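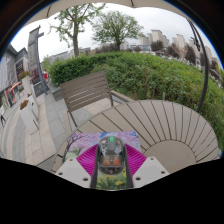
Optical mouse outdoors: what are you putting under it?

Board: Desks, Chairs and Other Places We Work
18 replies

otikfan
Patio season, so I've moved the office to the round table out back. Slatted top, gaps running out from the middle like a pie somebody cut too enthusiastically. Very pleasant for coffee. For a mouse it's a cattle grid. Every time I cross a gap the pointer goes off to visit a different part of the spreadsheet.

I've put down a printed mat, flowers all over it, pink and lilac up top and yellow ones further down. Tracking is better but I still get a jump now and then. The mouse is one of those see-through ones with a green scroll wheel. Is it the mat, the mouse or the great outdoors?

gravelpath
Slatted table, so yes, the table. Get a hard mat. Anything soft sags into the gaps and you've paid money for a cattle grid with a blanket on it.

Judia
Disagree with gravelpath, as is traditional in May. I have a cloth mat on a slatted table and it's been fine for two summers. Pull it tight and put the mouse where the slats are widest. On a round one that's out toward the rim, if they're wedges. Near the center they get skinny.

gravelpath
The gaps don't get any wider or narrower because you believe in them, Judia.

Judia
No but there are fewer of them per inch of desk. Go look at a pie.

mrs_tolliver
Can we talk about the mouse? I had a clear one in college and loved it to pieces. You could see all its little organs.

otikfan
Same appeal. Mine has two orangey red bits inside at the back and I've never looked up what they are. I like the mystery.

Quinlan
My money is on the sunlight. A clear shell lets light in from the top, the sensor is trying to look at a small patch of mat it lit itself, and now it has the whole sky to deal with. Try it at 8 in the morning, then again at noon. If noon is worse, there's your answer.

gravelpath
The sensor is on the bottom. The sun is on the top. I feel like I shouldn't have to type this.

Quinlan
And between the top and the bottom is a see-through plastic shell. I feel like I shouldn't have to type that either.

Hendrik Dewulf
I repaired office equipment for a long time, so for what it is worth: stray light can bother an optical sensor, but most of them shrug it off. A busy pattern is usually good for tracking. What they hate is gloss. If the flower mat has a shine to it, turn it over and use the back.

otikfan
Turned it over. It's a bit better? I also had lunch in between, so the test conditions were poor.

pebbledash_dan
Trackball. Doesn't move, doesn't care what it's sitting on. I've had mine on a porch rail.

Judia
Every thread, Dan.

pebbledash_dan
And I'm right in every one of them.

Úna Egan
Has anyone suggested a hedge? I'm serious. I work next to a big one and it takes the wind off, and from about three o'clock it gives me shade. Before that I was holding the mat down with a jar of olives.

otikfan
Way ahead of you, there's a thick green one right behind the table. It does a lovely job of shading the hedge.

Úna Egan
Then move the table.

otikfan
The table has been moved once in its life and it took two of us and a falling-out.

mrs_tolliver
What's the chair like? Slatted too?

otikfan
Slatted too. I get up looking like I've been grilled.

gravelpath
Cushion for you, hard mat for the mouse. Mine is an offcut of shelf board from the Jinder warehouse bin, cut to size, sanded, two coats of matte paint. Cost next to nothing and it weighs enough that the wind leaves it alone.

Judia
So your advice is to put a smaller table on the table.

gravelpath
Yes.

Hendrik Dewulf
It is a good solution. Put the cloth mat on top of the board and you can both stop.

otikfan
Update. Big cutting board under the flower mat, flowers facing down, mouse on top. No jumps all afternoon. It was cloudy though, so Quinlan is still technically in the running.

Quinlan
Waiting for the sun. I've got time.

pebbledash_dan
A trackball would have fit on the bare slats.

mrs_tolliver
Flowers facing down seems a shame.

otikfan
I flip it back over when I have company.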